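Musten Sock Notes: a small dataset of hand-knit sock patterns and how they wore

README, last touched in April

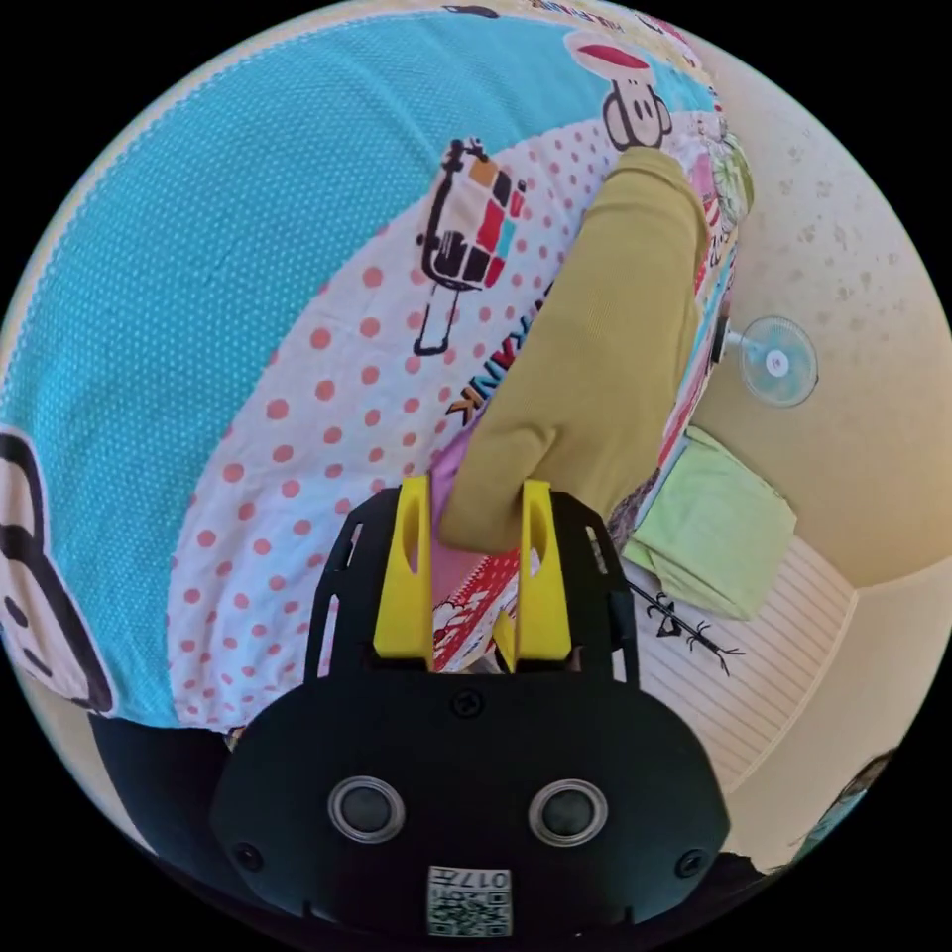 I've been knitting socks for longer than I've been keeping spreadsheets, and at some point the two habits ran into each other. What you've got in this folder is 1,725 rows of notes on socks: the yarn, the needle size, the heel, how many stitches I cast on, and (the part I care about most) where the first hole showed up and how many washes it took to get there.

It started because I kept knitting the same heel and kept getting the same hole. Then my friend Houshang Khosravi sent me his own notebook, years of it, and I typed the whole thing in over one winter. His handwriting is lovely but his sevens look like ones, so if you see a stitch count that seems way too low, please tell me!

What's in the folder

socks.csv is the main table, one row per sock. Yes, per sock and not per pair! Left and right wear out differently, at least on my feet.
yarns.csv has the 47 yarns, with fiber content copied from the ball band when I still had it.
heels.txt explains my names for the 7 heel types. "Drenley heel" is just what we call the short-row heel my knitting group in Drenley likes, so don't go looking for it in a book.

Columns that trip people up

gauge is stitches per inch, measured after the first wash. Houshang measured before washing, so his rows say "pre" in the gauge_note column. Don't mix them.

washes is a tally I kept on a card by the machine. I forgot sometimes. Treat it as a floor.

hole_spot is blank if the sock was still fine when I last checked, and "lost" if it went wherever socks go. There are 19 lost ones, all singles, which still annoys me.

Stuff I know is wrong

The Arkdale yarn changed its fiber mix partway through and I didn't notice until I'd used up both batches. They share one ID. I might split them someday, but I'd have to guess at the older rows, so for now they stay together.

Nearly all of these socks were worn by two people with pretty average feet. Please don't use this to settle an argument about wool versus cotton for everybody.

Using it

Take it, chart it, knit from it. If you publish something, a mention of Musten Sock Notes would make my day. Corrections go in fixes.txt, newest at the top, with your initials.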